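Untangling and Storing Chains and Bead Strings

Fine chain knots when it is free to move and has slack. Most storage problems come down to one or both of those. The methods below use items found in most kitchens and workbenches.

Loosening a knot

Work on a hard, smooth surface such as a glass cutting board. Open the clasp first, and remove any charm that comes off without pliers. Put one drop of mineral oil or baby oil on the knot and leave it for 2 minutes. Insert two straight pins into the center of the knot and move them apart in short strokes. Do not pull on the ends. Pulling closes the knot and can stretch a link on chain thinner than a pencil line.

If the knot does not open, dust it with cornstarch after wiping off the oil, then roll it lightly between the fingertips. Wash with a drop of dish soap in lukewarm water, rinse in a bowl — never over an open drain — and dry flat on a lint-free cloth. 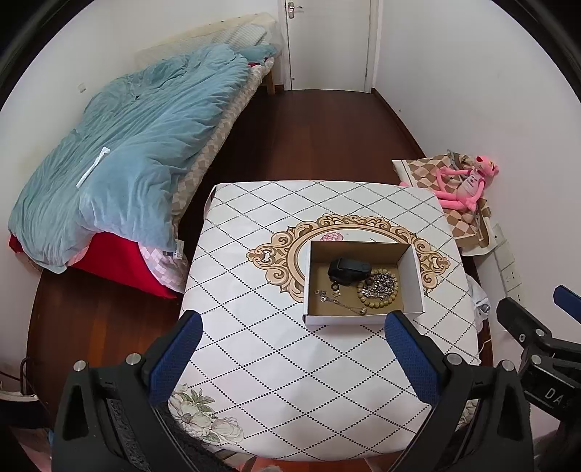
D'Amico

Metal chain should not be stored on top of wooden beads. Links work into the gaps between beads and wear the finish, and oil left on the metal will darken bare wood. Keep the two in separate boxes, or fold a card divider to the full height of the box.

Small card boxes are suitable for dry rooms. In a bathroom or basement the card takes up moisture and silver tarnishes faster. Use a lidded plastic box there and add a packet of silica gel. Replace the packet in October, before the heating season, and again in spring.

Drinking straw method

Cut a paper straw to slightly less than half the length of the chain. Thread one end of the chain through and close the clasp on the outside. The straw takes up the slack. Chains with charms too large for the straw can be laid on a strip of felt and rolled up, charms facing in.

Bead strings

Coil loosely and store flat. Hanging a heavy string for months stretches the cord and leaves gaps near the knot. Clean wooden beads with a barely damp cloth, dry them at once, and keep them off radiators. Beads left above 70 percent humidity may swell and bind on the cord.

Rings

Loose rings catch chain. Put them on a rolled strip of felt, or pin them in a fold of cloth with a safety pin.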